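标签:旧机改造 / 台式机 / 存储

Ehab Soliman 的主页 · 连载贴 · 2023年10月1日

1/ 开一串,记录一台旧塔式机改成冷备份机的过程。机器是办公淘汰货,Zhong 那边按批处理,单台155元,不带硬盘,不带CPU。目标很低:能装盘,能通电,能跑校验,平时断电放着。

2/ 先说为什么选塔式。小机箱便宜也省地方,但盘位通常只有一个,散热靠一只小风扇硬撑。塔式的硬盘笼是独立的,线有地方走,电源也是标准尺寸,坏了好换。

3/ 拆侧板。这类品牌机多数是免工具结构,扳一下卡扣就开。开之前拔电源线,再按住开机键几秒放掉余电。机箱放倒,开口朝上,后面所有步骤都在这个姿势下做。立着装盘也可以,只是螺丝掉进去以后很难找。

4/ 清灰。顺序是电源进风口、散热片、硬盘笼的孔板。用刷子加低压气,别用高压气枪直吹风扇,轴承会被带着超速转。风扇先用手指按住再吹。

5/ CPU插座空着的时候要特别小心。针脚在插座里,弯一根就可能少一条内存通道,甚至不开机。有保护盖就盖上,没有就别在它正上方递工具。我的习惯是先做完远处的活,最后才碰插座。

6/ 内存槽先不动。插内存之前用橡皮擦一遍金手指,槽里用软刷。很多“主板坏了”的结论,擦完就撤回了。

7/ 今天的重点是装盘。这个系列用蓝色塑料托架,3.5寸盘卡进去,托架两侧的销钉对准硬盘侧面的螺丝孔。不用拧螺丝。托架老化后会变脆,掰开的幅度以盘能放进去为限,别掰成八字。 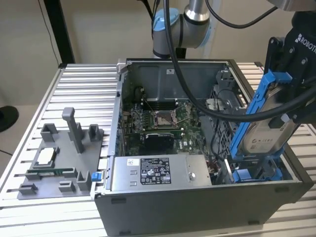 硬盘装在蓝色托架里,往右侧硬盘笼送。CPU插座目前是空的。

8/ 装盘方向:接口一端朝哪边,看线从哪边来。装反了也能推进去一大半,然后卡住。卡住就退出来重看,不要加力。硬盘笼是薄钢板,变形以后每块盘都会难装。

9/ 推到底应有一声“咔”,两侧卡舌都要弹回原位。只有一侧到位的话,盘会微微倾斜,平时没感觉,转起来共振明显。检查方法:手指轻推托架尾部,不应有前后间隙。

10/ SATA线。数据线用带弹片的,直头弯头看空间。弯头方向买错是常见浪费,下单前先量。我这次备了一根40厘米的和一根30厘米的,短的那根够用,长的多出来的部分只会挡风道。

11/ 电源线别从硬盘正上方绕。沿着笼子边缘走,用扎带固定一处即可,扎太死以后换盘很烦。红黄线束如果露在电源附近,先看绝缘皮有没有被钢板边缘磨过,有痕迹就包一层布基胶带。

12/ 电源本身。旧机电源能亮不等于能用。铭牌上看12V那一路的电流,不要只看总功率。多块盘同时起转的瞬间电流比待机高得多,余量不够会出现掉盘,症状很像硬盘坏。

13/ 有人会问独显要不要留。冷备份机不需要。如果CPU带核显,拆掉省电也省热;不带核显就留着,不然连BIOS都进不去。拆的时候先解开槽尾的卡扣,再垂直往上提,别左右晃。

14/ 扩展槽挡板要装齐。少一片,后面就多一个进风短路,前面硬盘笼那边的风量会掉。灰也会从那里进。

15/ 盘的测试流程:
先读SMART,记下通电时间、重映射扇区、待处理扇区。
再跑一次完整的表面读取。
然后全盘写入,再读SMART,对比数值。
待处理扇区在写入后归零,重映射没涨,可以留作次要备份。重映射涨了,直接退役。

16/ 温度。室温下连续读写,我的上限定在40℃出头。再高就加一只前置风扇,转速低一些,别追求风量。硬盘怕的是温度来回跳,其次才是稳定偏高。

17/ 阵列问题统一回:这台不组阵列。冷备份的要求是单块盘拔下来,接到任何一台机器上都能读。组了阵列,恢复时就得先恢复阵列,多一层故障点。

18/ 校验用Prarkalix,命令行的,生成校验表以后和数据存在一起,另外在主力机上留一份。图形界面的工具我也试过Zorneck,功能够,大目录下刷新太慢,放弃。

19/ 贴标签。写容量、首次启用月份、最近一次校验月份。贴在托架尾部,别贴在盘体的透气孔上。透气孔旁边一般印着不要遮盖的提示,贴标签之前找一下。

20/ 成本补一下:整机155,线材和扎带30,硅脂用剩的。CPU找同平台最低一档的,预算100以内。硬盘不算,都是换下来的。

21/ 有人提到Drekar的热插拔笼。好用,但要占两个光驱位,这台的前面板开孔对不上,要动锉刀。等我哪天有空再说。

22/ 下一步装CPU和散热器,上电,刷BIOS。旧BIOS对大容量盘的识别有时不完整,先看版本号再决定刷不刷。刷的时候用有线键盘,拔掉所有数据盘。

23/ 更正第10条:弯头线插在主板一侧时,还要看会不会顶到旁边的接口。我那根30厘米的是直头,没这个问题。

转发 40 · 评论 30 · 收藏 155

联系作者 | 转载请注明出处 | 返回顶部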